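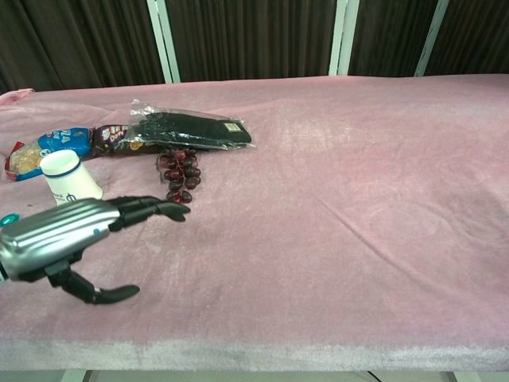
Mesa con paño rosa, tarde de trabajo.

1/ Desde la cuenta de Dreluto informamos sobre la nueva temporada de «Flandberg», la serie de misterio que coproducimos con Sutter. El rodaje de exteriores ha terminado y la serie entra en fase de montaje. Abrimos este hilo para reunir en un solo lugar la información que se nos solicita con más frecuencia.

2/ La temporada constará de 6 episodios. Se mantiene la duración habitual de cada capítulo, con excepción del último, que será más largo. El número de episodios quedó fijado en la fase de guion y no está previsto ampliarlo.

3/ La acción se sitúa tres inviernos después del cierre de la temporada anterior. El balneario ha cambiado de propietarios y el archivo del sótano, cuya puerta quedaba abierta en el plano final, ha sido tapiado. Ese es el punto de partida. No facilitaremos más detalles argumentales antes del estreno.

4/ Respecto a la precuela anunciada en su momento bajo el título provisional de «Stakar»: el proyecto sigue en desarrollo y no forma parte de esta temporada. Los episodios que ahora se montan no contienen escenas rodadas para la precuela ni requieren haber leído los relatos que la inspiran.

5/ Hemos recibido numerosas consultas sobre la continuidad del reparto principal. Los personajes de la inspectora, el médico y la hermana menor conservan a sus intérpretes. El papel del director del balneario será asumido por otro actor por motivos de agenda. El cambio no se explicará dentro de la ficción.

6/ La música original corre de nuevo a cargo del mismo equipo. La cabecera se ha regrabado con una formación de cuerda reducida y conserva el tema conocido. La banda sonora se publicará en formato digital junto con el primer episodio. Por el momento no hay edición en vinilo confirmada.

7/ Estreno: septiembre. Los dos primeros episodios estarán disponibles el mismo día, a las 21:00, hora peninsular. Los restantes se publicarán a razón de uno por semana. La fecha exacta se comunicará en esta cuenta y en la página de la serie. Rogamos que no se den por válidas las que circulan en otros perfiles.

8/ Pase previo para público general: se celebrará en la sala grande de Sutter, con un aforo de 300 localidades. La inscripción es gratuita y nominal, con un máximo de dos entradas por persona. La asignación se hará por sorteo, con independencia del orden de llegada de las solicitudes.

9/ En el pase previo se proyectará únicamente el primer episodio. No se permitirá el uso de teléfonos en la sala. Al término habrá un coloquio moderado, con preguntas recogidas por escrito a la entrada. El coloquio se publicará íntegro, con subtítulos, una vez emitido el segundo episodio.

10/ Accesibilidad: todos los episodios contarán desde el primer día con subtitulado para personas sordas y audiodescripción en castellano. Las versiones en catalán, gallego y euskera se incorporarán de forma progresiva. Las temporadas anteriores ya disponen de audiodescripción completa.

11/ La convocatoria de relatos ambientados en el balneario está cerrada. Se recibieron 976 textos. La lectura continúa y los 3 seleccionados se publicarán en el cuaderno digital que acompaña a la temporada. Las personas elegidas recibirán aviso por correo electrónico antes del anuncio público. No se remitirán informes de lectura individuales.

12/ Sobre las imágenes de rodaje difundidas sin autorización en las últimas semanas: solicitamos que no se compartan. Varias de ellas revelan el desenlace del cuarto episodio. Los perfiles de aficionados que lo deseen pueden utilizar el material de prensa, citando la procedencia.

13/ Corrección al punto 8: el límite de dos entradas incluye la de la persona que realiza la inscripción. Las solicitudes duplicadas quedarán anuladas.

14/ Las consultas de prensa deben dirigirse al formulario de la página de la serie. Por esta vía no se tramitan acreditaciones.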